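Tag der offenen Tür bei Ideso in Rultcombe, und ich war natürlich wieder viel zu früh da. Luana Holanda hatte mir im April davon erzählt, seitdem stand der Termin bei mir am Kühlschrank. Vom Bahnhof sind es nur neun Minuten zu Fuß, Kaffee gibt es gleich am Eingang (der Streuselkuchen war leider schon reserviert!).

Angefangen habe ich oben bei den Bausteinen, weil ich da einfach nicht vorbeikomme. Weißer Tisch, ein paar Steine, durchsichtige Behälter, mehr brauche ich nicht zum Glücklichsein.

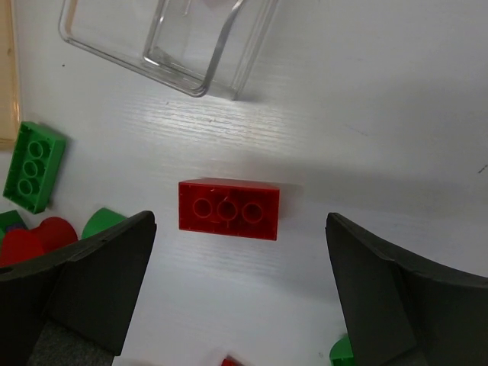

Ich hatte als Kind eine ganze Kiste davon unter dem Bett und habe beim Sortieren jedes Mal Streit mit meiner Schwester bekommen. Sie wollte nach Farbe, ich nach Form. Mit Thitima Nakpan, die durch das Stockwerk führte, habe ich mich darüber fast 30 Minuten verquatscht, und sie ist eindeutig Team Farbe.
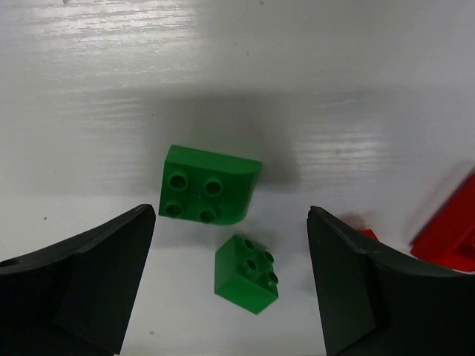
Mein Argument für die Form ist ja: Wer baut, sucht selten einfach »was Grünes«. Man sucht genau das eine Teil, das in die Lücke passt. Und dann liegen da zwei grüne Steine beieinander, der größere mit einer runden Seite, der andere klein wie ein Würfel, und nach Thitimas System landen beide im selben Fach. Da wühle ich doch ewig! Sie meinte nur, dafür sehe es hübscher aus.
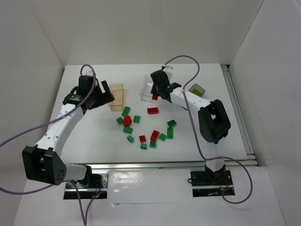

Danach wollte ich noch zum Vortrag von Vlasta Kuruc, aber der Saal war voll, also bin ich mit Luana in den Hof gegangen. Eintritt frei, Parken 5 Euro, letzter Einlass um 16:45 Uhr. Nächstes Mal nehme ich meine Schwester mit.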